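The Trial Set

The Skirnumico came to us on a trial, and the trial ran out on 2018-12-27. After that it was 42 a month or send it back. I had put the letter from Rellport behind the clock, where I would not have to look at it.

My sister was for keeping it. She had done the sums on the back of an envelope. I said we had managed a kitchen for 37 years without arms in it.

"You have managed," she said. "I have washed up."

So we agreed to watch it do one job from start to finish, without talking, and then decide. She chose the job. She put out her breakfast things and the beige towel, rolled the way our mother rolled them, and sat down with her hands in her lap.
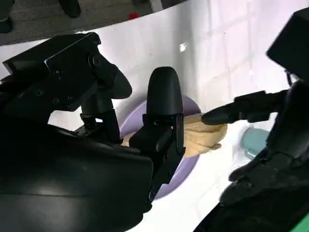
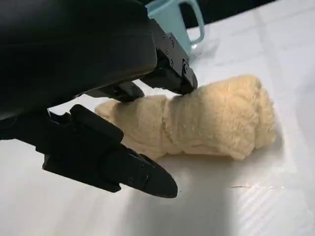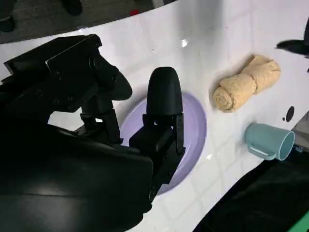 The Skirnumico on trial, with the beige cloth and the light-coloured crockery.

It was slow. I had forgotten to put sugar in my tea and did not get up for it. The arms went about the table as if the things on it might be asleep.

"Well?" I said, breaking the rule.

She did not answer straight away. She was looking at the towel.

"It takes its time," she said. "I never had time."

I fetched the letter from behind the clock. There was a box to tick for keeping it and a smaller one for sending it back, and a line saying they would collect in January. I gave her the pen. She ticked the first box, then got up and put the kettle on again.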